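Wenddale Technology Centre Opens Its Automation Laboratory to the Public

The Wenddale Technology Centre welcomed 500 visitors to its automation laboratory on June 13, 2018. The program was organized in co-operation with Clilico, which supplied the handling equipment, and featured demonstrations in textile handling, parcel sorting and labelling.

The textile station drew particular interest. Soft materials remain among the more difficult items for automated systems, as a cloth changes shape whenever it is touched. Staff demonstrated the Grutix hand-held gripper, a two-fingered tool guided by an operator, and explained how grasps made by hand inform the programming of the laboratory's robots. The exercise at this station concerned the edge of a flat cloth, where the fingers must close on very little material. 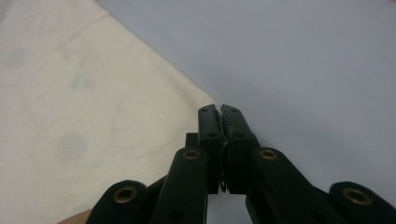 Asked at the close of the session whether such work would soon reach commercial laundries, Tiêu replied that sorting and folding mixed linen at a commercial pace was still some years away, and that hospitals would likely see the benefit before hotels did. A further question concerned the training of present laundry staff, and the Centre has undertaken to address this matter in its autumn bulletin.

Each demonstration ran for 30 minutes and was followed by a question period. Visitors also received a printed guide to the laboratory's current projects, copies of which remain available at the front desk.

The next open day will be held in November. School and community groups wishing to attend are asked to register with the Centre in advance.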